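In praise of the scruffy bin

I have a thing about bins. I don't mean the sort you put out on a Wednesday night, I mean the big plain grey ones you tip stuff into when you don't yet know where it belongs. I've had one in the utility room since 2010 and I'd save it in a fire before I'd save most of the furniture.

My sister thinks this is mad. She is a divider person. Last September she spent 141 quid on a set of Clistutik drawer inserts, all those little compartments that click together, and for a fortnight her kitchen was a marvel. Then somebody bought a potato masher that was 2 centimetres too long for the masher slot, and that was that. The masher lives on the windowsill now. The slot has a battery in it, and a birthday candle.

I do understand the appeal (I've stood in the Stevier shop in Stondport stroking the bamboo ones, I'm not made of stone). But a compartment is a promise about what you're going to own, and I've never been able to keep one. My stuff changes shape. One month it's wellies and bird seed, the next it's half a bicycle and a load of extension leads. A big open bin doesn't mind. You chuck it in, you fish it out, and when you look down from above you can see pretty much the lot.

And I like them worn, which is where I really lose people. A friend offered to replace mine because it was looking "tired". Tired! It had scuffs on it, that was all.
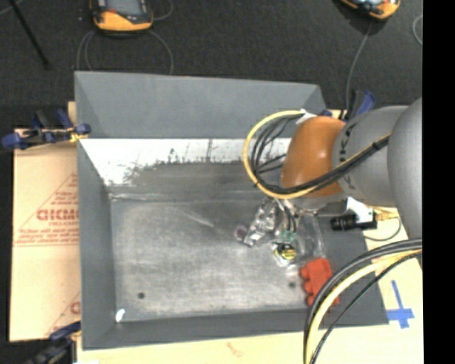
I'd take a scratched floor over a shiny one any day. With a brand new bin you're careful for months, you lower things in as though they were eggs, and you wince the first time a spanner goes across the bottom. Once the marks are there you can relax and get on with using it. Cloudy patches, fine scratches, a pale scratch or streak across the middle of the floor - fine by me. I feel the same about chopping boards and baking trays, and I have never trusted a house where the roasting tin gleams.

I'll give the divider people one thing, though, and it's small stuff. Screws, fuses, the tiny feet that come off the bottom of chairs. In a big bin they all slide to the corners and you end up bent double with your arm in past the elbow, feeling about. So yes, I keep a jam jar for those. Two jam jars. I don't think that makes me a hypocrite.

What gets my goat is how much money there is in making us feel untidy. The Baird catalogue came through the door last week, 313 pages of it, and I couldn't find a single plain bin anywhere in there. Everything had a lid or a label holder, or a smaller box inside that had another box inside it. My sister has already folded down the corners of about half the pages and asked if I want anything adding to her order.

I said I'd have the cardboard box it all comes in.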